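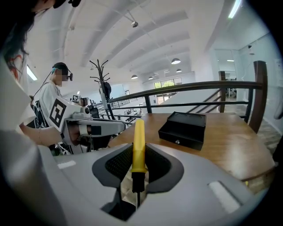
Fig. 1. The practice piece for Unit 2: black box on the wooden table, lid slightly open, drawer with its knob below.

Small Storage and Its Contents
Handout for Unit 2: The Box With a Drawer
Course notes, Eero Miettinen

Last unit covered the open shelf, where everything is visible and therefore everyone behaves. This unit moves on to the lidded box, where people put things they would prefer to think about in January.

Terms

We will keep to the following words in class so that we are all complaining about the same part.

Lid compartment: the upper space, reached by lifting the lid.
Drawer: the shallow one on the front, in the case of our box.
Knob: what you pull. The one in Fig. 1 is small, round and metal, and you should expect to use two fingertips.
Contents: whatever goes in. In the literature this is sometimes called "treasures." I will mark that word down.

The main idea

A box with two ways in is two boxes. Most students agree with this when they hear it and then pack the thing as if it were a sack. The lid compartment takes items with some height. The drawer takes flat items, and a shallow drawer takes fewer of them than you have already decided it will.

The usual failure is height. Something sits a hair above the rim of the drawer, the drawer closes on the third push, and then it never opens again. I own a Kettunen desk box whose drawer has been shut since I moved apartments. There is a stapler in it, I think. I have bought another stapler.

Sorting before packing

Empty everything onto the table first. Make piles by how often you reach for the item, and leave sentiment for the second round. Daily things go in the drawer. Weekly things go under the lid. Anything you can't name goes in the envelope marked "?" and you have until the end of the unit to identify it. (Keys count. "A key" is not an identification.)

Do not start with the lid compartment. It is roomy and flattering and will take whatever you give it, and you will end up with your bus pass under a candle.

About lids

A lid left slightly open can mean several things: an overfilled compartment, a stiff hinge, a warped board, or a person who was called away. Check in that order. Do not press. Lift the lid fully, look at what is touching it, and move that one item. Pressing is how we lost the Oltby.

If you keep things on top of the lid, you no longer have a lid. You have a very small table, and the compartment under it is now an archive.

Worked case: the Katitz inventory

Reading packet, page 80. The owner of a Katitz sewing chest recorded 869 separate items, of which 80 were buttons belonging to no known garment. Note that she kept the buttons. Note also that she gave them the drawer, the best spot in the chest, and kept her scissors in another room. Be ready to say what you would move, and be polite about it. We have all had buttons.

The Zetby catalog pages that follow the case are there for the drawings of dividers only. You do not need to buy dividers. A cut-down tea carton does the same work and nobody minds when you get it wrong.

Exercise for next session

Choose one box at home that has at least one drawer. Empty it, sort it, repack it, then ask someone else in the household to find the tape. Time them. Write half a page on where they looked first and what was said.

Bring the half page and the "?" envelope. Please don't bring the box. The stairs are narrow and last term's group brought a dresser.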